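Eau dure et récipients isothermes : notes de détartrage

Janvier 2024

Depuis mon installation à Grorville, je relève la dureté de l'eau du robinet à chaque changement de saison. Le kit Subramaniam (bandelettes et flacon de réactif) donne une valeur en degrés français, que je note dans un tableur. L'été, on monte nettement ; l'hiver, le mélange avec la ressource de Grumonberg fait redescendre le résultat. Le calcaire n'a rien de dangereux à boire. Il pose en revanche un problème d'entretien, surtout pour les récipients qu'on remplit d'eau chaude et qu'on laisse fermés longtemps.

Le mécanisme est simple. L'hydrogénocarbonate de calcium dissous se décompose quand la température monte, le dioxyde de carbone s'échappe et le carbonate de calcium précipite. Dans une bouilloire, le dépôt se forme sur la résistance et au fond. Dans un récipient isotherme, il se fixe plus lentement, d'abord à la ligne de remplissage, puis dans les angles du couvercle. Le thé aggrave les choses : ses polyphénols s'accrochent au tartre et lui donnent cette teinte brune que l'éponge n'enlève pas.
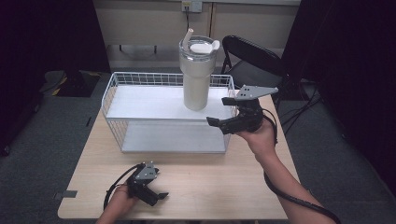 Le détartrage à l'acide citrique reste ma méthode de référence. Je dissous 6 grammes de poudre dans 200 ml d'eau tiède, je verse, je complète à l'eau chaude jusqu'au niveau habituel et je laisse agir sans fermer. Le corps ne demande rien de plus. Le couvercle prend davantage de temps : sur un modèle à paille et languette rabattable, comme le gobelet blanc crème posé sur l'étagère grillagée, il faut traiter séparément la paille, le logement de la languette et le joint s'il est amovible. Un couvercle transparent a l'avantage de laisser voir le voile blanc avant qu'il ne durcisse. La paille se nettoie au goupillon fin, dans les deux sens.

J'ai essayé le vinaigre ménager, à dilution comparable. Il attaque le tartre correctement, mais l'odeur reste dans les joints en silicone pendant plusieurs jours. Le détartrant liquide Paria agit plus vite que les deux autres. Sa notice le réserve aux cafetières et aux bouilloires, je ne l'emploie donc pas ailleurs. Quant au bicarbonate, souvent conseillé, il est basique : utile contre les taches de thé, sans effet sur le calcaire. Le mélanger à l'acide citrique produit surtout de la mousse et neutralise les deux. 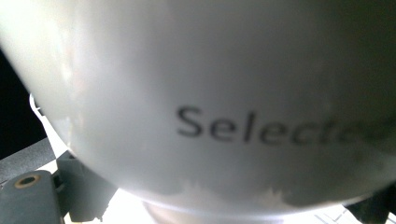 Reste la question du rinçage. Deux passages à l'eau claire suffisent pour le corps ; j'en fais un troisième pour le couvercle. Le séchage se fait ouvert, tête en bas, pièces démontées. Un joint remonté humide finit par noircir, et aucun acide ne rattrape cela, il faut le changer.

Pour la fréquence, je me règle sur les relevés. En période d'eau dure, un traitement par mois ; sinon, un tous les deux mois. La bouilloire suit un calendrier plus serré, puisqu'elle chauffe réellement l'eau au lieu de simplement la contenir.

Côté matériaux, quelques précautions. L'inox supporte bien l'acide citrique à cette concentration, à condition de ne pas le laisser toute une nuit. L'aluminium brut est à exclure. Les revêtements intérieurs colorés, je les évite aussi – faute de savoir ce que le fabricant a mis dedans.

Prochain relevé en juin, sur l'eau froide du robinet de cuisine, après avoir laissé couler une minute. Je compléterai le tableau à ce moment-là, avec une colonne pour l'eau filtrée. La cartouche de ma carafe arrive en fin de vie et je voudrais une mesure avant et une mesure après le remplacement.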